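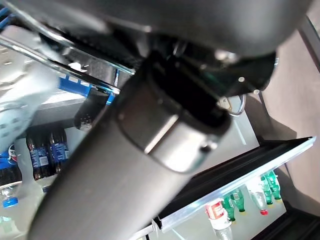 Figure 3. Drinks bay, Reltgate store. Cola bottles on the lower shelf, price strip above.

4.2 Shelf layout and facings

Drinks bays were the hardest to keep in order. Cola was stocked side by side, labels out where possible - water close by, often in the same bay. Price strips are blue with white tag spaces (Fig. 3), tags checked against the Besex price list. In all 2,242 facings logged, 565 of them drinks. Bottles leaning or turned were logged as "disturbed", same as in the Dvorak store. Mixed bays had more disturbed facings then single-product ones. Restocking times not recored for August, so left out of Table 2.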